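Subject: Re: [teleop] wrist view and bin sorting demos
From: Yiğit Dağdelen
To: teleop list

Seul-gi Noh wrote:
> We have 249 demos of the parts-to-bin task, all by remote control.
> The policy reaches well but closes early on the capacitor. Should
> we add more of the same, or switch to hand guiding for that part?
> Also, does anyone keep the bin in one place for the whole set?

I would not add more of the same yet. Check the lag between the leader arm and the logged gripper command first. Ours was 100 ms on the Givby controller, and the policy learned to close that much ahead of contact. Shifting the gripper channel fixed most of it without new data.

Hand guiding gave us smoother approaches, but the operator's forearm ends up in the overhead view, and the policy picks up on it. Jong-dae masks it out. I went back to remote control and slowed the last few centimeters — dull work, but the grasps are cleaner.

On the bin: we move and turn it between episodes. With a fixed bin the arm learned one drop point and ignored the camera. Our January set has 445 episodes, with the parts laid out again by hand each time. A typical wrist view, fingers open: 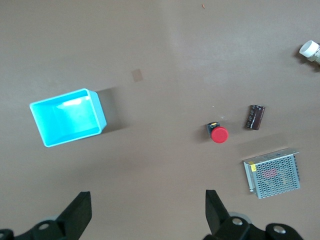
Prornier Manipulation Group — Teleoperation and Data

The capacitor lies on its side at a diagonal, so the wrist has to turn before the fingers come down. Operators tend to do both at once. Ask them to finish the turn first. The power supply is less fussy about angle, but keep its open mesh top in mind when you set the grip force.

Can you post the gripper trace from one bad episode? Raw, before resampling.

Yiğit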